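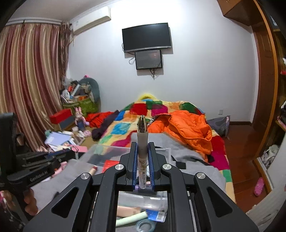 Figure 1 – Pince à main tenant un stylo à pointe métallique ; un second appareil noir est visible à gauche.

Accueil Formations Projets étudiants Matériel Contact
Rechercher dans les projets OK

Prévoir l'achat de pinces à main pour un petit projet de robotique domestique

Rapport de projet, par Rezaul Talukder
Version remise le 14 août 2024

1. Objet du rapport

Le projet Huma veut enregistrer des gestes de prise sur des objets ordinaires de la maison, pour qu'un bras robotique puisse ensuite les apprendre. Mon travail n'a pas porté sur l'apprentissage. Il concernait une question plus modeste : quel matériel faut-il acheter, dans quel ordre, et comment rester dans la somme qui nous est accordée. Cette somme est de 2 000 euros pour l'année, toutes taxes comprises. Elle n'est pas renouvelable et ce qui n'est pas engagé en décembre est perdu pour nous.

J'ai rédigé la première version du budget en suivant le modèle de l'école, qui est fait pour des projets d'électronique. J'ai dû changer plusieurs rubriques. Il n'y avait par exemple aucune ligne pour les objets à manipuler, et la ligne « déplacements » était obligatoire alors que nous travaillons dans une chambre ordinaire.

2. Le besoin

Nous avons fait la liste des gestes avant la liste des achats. Prendre un stylo, le tenir droit, le reposer dans une boîte. Soulever un sachet. Plier un vêtement par le coin. Chaque geste demande quelque chose de différent à la pince, et c'est le stylo qui nous a le plus appris. C'est un objet mince, cylindrique, assez lisse, et il faut que les deux doigts le serrent exactement face à face. Sur la figure 1, on voit les deux patins bleus striés qui touchent le corps du stylo de chaque côté. Ces patins sont pour moi la pièce la plus importante du budget, bien qu'ils coûtent très peu en comparaison du reste.

Le deuxième besoin est d'avoir deux appareils. Avec un seul on peut prendre et poser, mais on ne peut pas ouvrir une pochette ni tenir une boîte pendant qu'on la remplit. Au début, j'avais compté un seul appareil complet et un appareil « si possible ». Mon encadrant m'a fait remarquer qu'un budget ne peut pas contenir une ligne « si possible », et il avait raison. J'ai donc repris tout le calcul avec deux appareils dès le premier jour.

3. Acheter, louer ou fabriquer

J'ai comparé trois solutions.

La première était d'acheter deux pinces neuves. J'ai demandé un devis à la société Raklow, qui a répondu vite mais avec un prix pour un lot d'établissement, bien au-dessus de notre somme. Il fallait aussi payer un contrat de maintenance de la première année, même si on ne l'utilise pas.

La deuxième était de tout fabriquer. L'atelier Fragkou possède une imprimante 3D et nous prête des heures de machine. J'ai dessiné une paire de bras, avec des découpes pour gagner du poids. Les pièces imprimées étaient convenables, mais les axes prenaient du jeu et les doigts ne fermaient plus de façon parallèle. J'y ai passé beaucoup de soirées. Dans un budget d'étudiant le temps de travail n'apparaît pas, et c'est peut-être un défaut du modèle.

La troisième était de louer. Le magasin Bronder accepte de louer les deux appareils à l'école pour la durée du projet, avec une caution. C'est la solution que nous avons retenue, avec l'achat séparé des pièces qui s'usent.

4. Budget retenu

Location des deux appareils : 1 000 euros
Patins de rechange, vis et axes : 296 euros
Objets à manipuler et petites boîtes : 100 euros
Stockage des enregistrements : 204 euros
Réserve : 400 euros
Total : 2 000 euros

La caution n'est pas comprise, car elle est avancée par l'école et rendue à la fin. Je la mentionne quand même ici – j'ai oublié de la signaler dans ma première version et le service financier m'a renvoyé le dossier.

5. Remarques sur les lignes

Pour la location, le prix est fixe et ne dépend pas du nombre de séances. Il est donc plus intéressant de commencer tôt. Si le contrat est signé avec un mois de retard, nous payons la même chose pour moins d'enregistrements. Il faut prévoir le temps de signature, que j'ai trop court estimé dans le planning initial.

Pour les pièces de rechange, j'ai d'abord pensé commander au fur et à mesure. Les frais de port sont alors payés plusieurs fois. Une seule commande au début revient moins cher, à condition de savoir quelles pièces prendre. J'ai mis la plus grande part dans les patins et une petite part dans les axes. Le mécanisme a quatre pivots ronds, et si un seul bloque, la pince entière est arrêtée. Je conseille de garder un jeu complet dans un sachet fermé et étiqueté.

Pour les objets, la somme peut paraître généreuse. Nous utilisons en effet beaucoup de choses qui se trouvent déjà dans une maison : stylos, pochettes, vêtements, couvertures. La dépense vient des boîtes transparentes et des objets qu'on doit avoir en double, pour qu'une séance puisse être refaite avec le même modèle quand un objet est cassé ou perdu. Je n'ai pas acheté de table spéciale. Un lit avec sa couverture donne une surface molle et irrégulière, utile pour nous, parce qu'un futur robot domestique devra travailler sur ce genre de surface aussi.

Pour le stockage, j'ai pris un disque externe et une housse. Une solution en ligne était moins chère sur trois mois et plus chère sur un an.

La réserve représente un cinquième de la somme. L'encadrant la trouvait trop élevée et proposait de la mettre dans la location d'un troisième appareil. Je ne l'ai pas suivi sur ce point. Si un appareil loué est abîmé, la franchise est à notre charge et elle dépasse la moitié de la réserve.

6. Calendrier des dépenses

Les commandes de pièces partent en premier, puis la signature avec Bronder, puis les objets. Le disque peut attendre la première semaine de séances, mais pas plus. La réserve reste fermée jusqu'au bilan intermédiaire. Après ce bilan, ce qui n'a pas servi pourra être utilisé pour des patins d'une autre dureté, que nous voudrions essayer sur les objets en tissu.

7. Ce que je ferais autrement

Je demanderais les devis avant de dessiner quoi que ce soit. J'ai aussi perdu du temps parce que les fournisseurs n'utilisent pas les mêmes mots : l'un dit « pince », l'autre « préhenseur », et un troisième « interface de saisie » pour un objet presque identique. Un petit lexique en tête du dossier aurait évité plusieurs courriels. Enfin, je noterais dans une colonne séparée les prix hors taxes, que j'ai mélangés deux fois avec les prix taxes comprises.

Je remercie l'atelier Fragkou pour les heures de machine, ainsi que mon encadrant pour ses corrections de chiffres et de français. Les devis et le tableau complet peuvent être demandés au secrétariat des projets.

Projets récents
Un banc d'essai pour petits moteurs pas à pas
Chariot suiveur de ligne : bilan de la deuxième année
Choisir une alimentation de laboratoire d'occasion
Huma : liste des gestes et protocole de séance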